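Plosard > Who we are > About the lab

About us
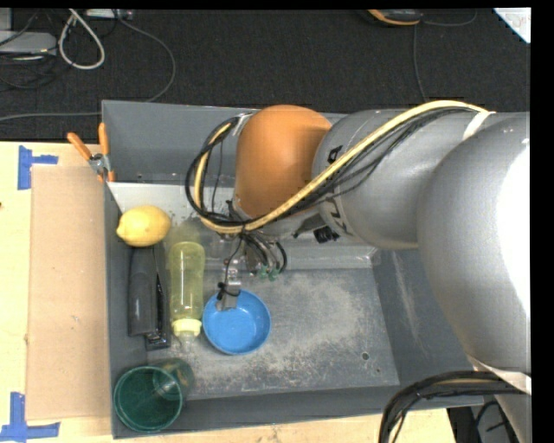

Plosard is a small research lab with one stubborn question: how much can a robot arm learn about picking things up if you let it practise on ordinary household stuff, over and over, and let it get things wrong? We started with one arm, one bin and a box of odds and ends from our own kitchens, and we're still happily at it.

Our main project is called Samir. The idea is pretty simple (the doing of it, less so!). Most picking systems learn from successful grabs and throw the failures away. Samir keeps everything. When a grasp slips, the system looks back over the last moments before the slip and works out which small change in angle or height would have given it a better chance, then tries that change the next time it meets a similar shape. We call this replay nudging, a name that came up over lunch and never left.

What we've found so far

In our longest run to date, the arm made 2186 grasp attempts on a mix of 75 objects. We held back 49 of those objects until the final stage, so the arm had never practised on them. Samir needed 338 practice attempts to match our older method, Cesadix, which had the whole of the first stage to learn from. We were thrilled with that, and then we spent a good month trying to prove ourselves wrong. The result held up when we changed the lighting and when we swapped the order of the objects. It did not hold up so well with soft things like socks and sponges, and we say so in the write-up. Soft objects are what we're working on now.

How we work

Everybody here takes a turn at the bin. The people who write the code also load the objects, wrangle the cables and sweep up, and we think the research is better for it. You learn a lot about a grasping method by watching it fumble the same object for an afternoon.

Audrey-Anne Gill started the lab and still leads the grasping work. Before that she designed sorting equipment at Revport, where she got curious about why machines that handled identical boxes so well fell apart the moment something odd came down the line. She reads every failure log herself and will gladly talk your ear off about them.

We share our methods, including the trials that went nowhere, with any lab that asks. If you're trying replay nudging on a different arm or a different gripper, please tell us how it goes. We'd especially love to hear from groups with small budgets, as the method was built to run on modest computers.

Visiting and joining

Students are welcome to spend a term with us. You don't need a robotics background, but you should enjoy tinkering and be patient with slow days. School groups can come by too, just write to us a few weeks ahead so we can plan a demonstration.

Page last updated Dec 1, 2020

This site uses cookies to remember your settings. Accept | Learn more

© Plosard | Contact the lab | Back to top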